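Section 4. Setting Up the School Choice Application Period

This section covers the steps a district enrollment office follows in Follon before families can submit applications. Complete Section 3 (Importing Student Records) first. You need the District Administrator role for everything below except step 7, which a school-level user can do.

4.1 Create the application period

1. Sign in and open Enrollment > Periods.
2. Select New Period. Enter a name that families will recognize, such as "Fall Entry, Grades K-8."
3. Set the opening and closing dates. The closing time defaults to 11:59 p.m. in the district's time zone.
4. Choose the entry month. For most districts this is September.
5. Select Save as Draft. The period stays hidden from the family portal until you publish it.

Note: You can run up to 3 periods at once. If a family qualifies for more than one, the portal lists them in order of closing date.

4.2 Add schools and seats

6. On the Schools tab, select each school that will take part. Neighborhood schools, magnet programs and charter schools that share the common application all appear in the same list.
7. Enter the seats available for each grade. Enter total seats, including those you expect returning students to fill. Follon subtracts returning students when the lottery runs.
8. Check the total at the bottom of the page against your own planning sheet. The sample district used in this guide, Namus, shows 1,341 seats.

Caution: Do not leave a grade blank if the school offers no seats in it. Enter 0. A blank grade is treated as unlimited and every applicant to it will be placed.

4.3 Set priorities

Priorities decide the order in which applicants are considered. The lottery number is used only to break ties within a priority group.

9. Open the Priorities tab and select Add Group.
10. Pick a rule. The built-in rules are sibling, attendance zone, staff child and family income.
11. Drag the groups into the order set by your board policy.
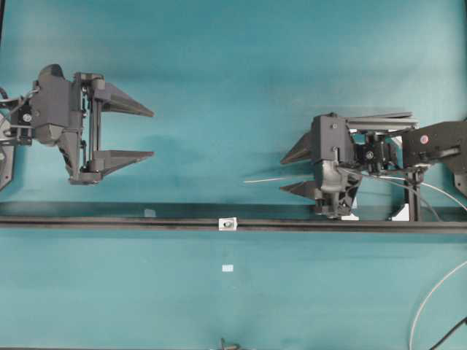

12. To reserve seats for a group, select Reserve and enter a number or a percentage. Unfilled reserved seats go back to the general pool unless you clear the Release box.

Note: The attendance zone rule reads the boundary file loaded in Section 2. If boundaries have changed, load the new file before you go on. Addresses that cannot be matched are listed under Exceptions - clear these by hand.

4.4 Test and publish

13. Select Run Test Lottery. A test on 900 applications usually finishes within a few minutes. No letters are sent.
14. Review the Placement Summary for each school. Look for schools with no placements, which often means a missing seat count.
15. Select Publish.

Caution: After publishing, seat counts can still be edited but priority groups cannot. To change a group you must withdraw the period, and applications already received go back to draft.

If the test lottery stops with error 227, two schools share the same site code. Correct the code under Settings > Sites and run the test again.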